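Bring Back the Refill Counter

The store where I buy most of my groceries had a refill counter for two years. It sold dish soap, laundry liquid, shampoo and cooking oil from steel drums, by weight, into whatever you carried in. In July it was taken out and replaced with a rack of refill pouches. A sign went up saying the store was still committed to refilling.

I don't think a pouch is a refill. It is a second package that you buy so you can keep using the first one. I think stores should stop using the same word for both, and I think towns that hand out waste reduction grants should stop paying for pouches as if they were drums.

The case for pouches is not stupid. A pouch uses less plastic than a rigid bottle holding the same amount. It packs flat before it is filled, so one truck can carry a lot of them. It doesn't leak on the shelf and it doesn't need anyone standing next to it with a rag. Woo-jin Hong ran the counter at our store and has no romance about it. He told me he spent close to an hour every evening wiping down taps, and that the shampoo drum clogged whenever the back door was left open in winter. He was glad to see it go. I take that seriously. A system that depends on one patient employee is a weak system.

But the weight of the plastic is only part of the question. What happens to the plastic afterward matters more, and there the pouch does badly. Most stand-up pouches are made of layers of different materials bonded together, and the layers are hard to separate. Our town's sorting line, like a lot of them, won't take them. The hard spout makes it worse. A plain bottle at least has a bin to go in. So the shopper who switched from bottles to pouches is throwing away less, but all of what they throw away goes to the landfill.

The usual answer is the mail-back program. You save your empty pouches, rinse them, dry them, put them in an envelope and send them off. I did this for most of a year. My neighbor Signe Nyberg did it too, and she is far more organized than I am. She kept hers pinned to a line in the laundry room. Between us we filled 2 envelopes. I don't know what became of them. The program never told us, and when I wrote to ask, I got a coupon.

Compare the counter. In its last full month it handled 806 fills, according to the log Woo-jin kept on a clipboard. Most were small, 200 or 400 grams at a time, from people who could not or did not want to pay for a big container up front. That part gets left out of the discussion. At a counter you can buy four dollars of detergent. On the rack the smallest pouch costs three times that, and the savings per ounce only help you if you have the money that day.

I hear from friends that shoppers prefer the pouch, and that the store is only following them. Maybe so. I asked Aušra Adomaitis, who used to shop beside me at the counter, and she said she likes pouches because she can grab one on the way to the register. Fair enough. They are easy to pick up, easy to store and easy to squeeze out to the end, and they look modest on a shelf.
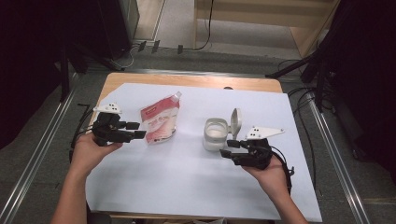

A red and white stand-up pouch with a spout cap.

What I would ask for is modest too. Let the store sell pouches and call them pouches. Keep the word refill for a container that comes back and gets filled again. And if there is public money, put it toward the dull parts of running a counter - better taps, a floor drain, paid time for cleaning. Jong-dae Nam, who repairs drink dispensers and knows more about valves than anyone I've met, looked at our old setup and thought the clogging could be fixed with a wider nozzle and a lid that closed. He wasn't asked.

The drums are still in the stockroom, as far as I know. The manager says she would consider one product on a trial basis, probably dish soap, if enough people request it at the service desk. The forms are next to the lottery tickets. I filled mine out last week.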